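Bench Notes: the pencil job, month three

Hello again from the back half of the Grorkavine workshop, where the arm corner has officially eaten the spot the old drill press used to live in. A few of you asked at the last open night how the pencil sorter was coming along, and I promised I'd write it up for the newsletter, so here goes. Get a coffee, I tend to run on.

For anyone who joined after the winter: Armindo Cordeiro and I are trying to get an arm to pick loose pencils off a table and drop them in a cup. That's the whole project. When I say it out loud to people at work they look at me the way you'd look at somebody building a bridge to get to the mailbox. But a pencil is a nasty little object! It rolls, it's skinny, it's nearly the same width as the error in our calibration, and the minute you have more than one they lie on top of each other and you have to decide who goes first.

We started in March with a single pencil and a strip of blue tape, and that went fine after a weekend of fiddling. Two pencils was okay too as long as they weren't touching. Then we got cocky and dumped out a handful, and the arm spent an entire evening shoving them around like a kid with peas. Armindo filmed it. I've asked him to delete it and he hasn't.

The big change this month is the fingertips. The ones we had were too wide, so every time the gripper closed on one pencil it nudged the neighbor. Judite Fonseca took a look, went quiet for a minute and came back the following Monday with a much narrower drawing, which we printed in black because black was what was on the spool. First set snapped. Second set bent. The third set is thicker at the root and has held up for 415 picks so far, and yes, we have a tally, the software does it for us. Thank you Judite, I owe you lunch and probably a roll of filament.

The software side is called Sketar, for reasons that go back to a typo Armindo refuses to fix. It looks at the table, draws a line down every pencil it thinks it sees, and picks whichever one seems to be on top. That last part was the hard bit. When a pencil lies across the others, the camera view chops the lower ones into short pieces, and Sketar used to believe in all those pieces as separate pencils. It would go after a stub in the middle of the pile with total confidence. Now it joins up pieces that point the same way, and it goes for the crosswise one first. I'm so pleased with this that I've explained it to my sister twice.

We've also had a long argument about the table. I like the glossy red-brown top because it looks great, and I sanded and finished it myself over a holiday weekend. Armindo doesn't like it because the pencils are dark red, the wood is reddish brown, and it shines. He has a point. The reflections used to show up as extra pencils, and we lost a few evenings to that. We could swap in a plain white board and be done by supper, but then we'd only have a sorter that works on a plain white board, so for now the wood stays and I do the lighting penance.

Cables are the other headache. The bundle hangs off the arm in a loop, and if the loop is too long it drags over the table and sweeps pencils along with it. Too short and it tugs at the wrist on the far reaches. Florencia Ocampo suggested a spring hanger from overhead and I'm going to try it as soon as I find a spring that isn't meant for a garage door.
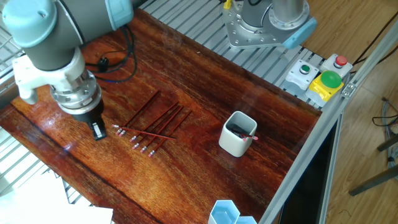 Gripper beside the pencils, one of them lying across the rest. Cup to the right.

Next up is the cup end of things. Dropping a pencil in works nicely when the cup is empty and gets worse as it fills, mostly because we let go too high and the thing bounces off whatever is already in there. I want to lower the release point and tilt the wrist a touch. Armindo wants a bigger cup. We'll see who gets to the keyboard first.

If you'd like to have a go, the arm corner is ours most evenings in May after seven. Please read the sheet taped to the door first, keep your sleeves and hair out of the way, and know where the red button is before you touch anything else. Jaime Barreto does the safety walk-through for new folks and it takes him ten minutes.

Two small asks while I have you. We could use more pencils in other colors, sharpened or not, any length. And whoever borrowed the 2.5 mm hex key with the chewed handle, could you put it back in the Louro drawer? It's the only one that reaches the wrist bolts.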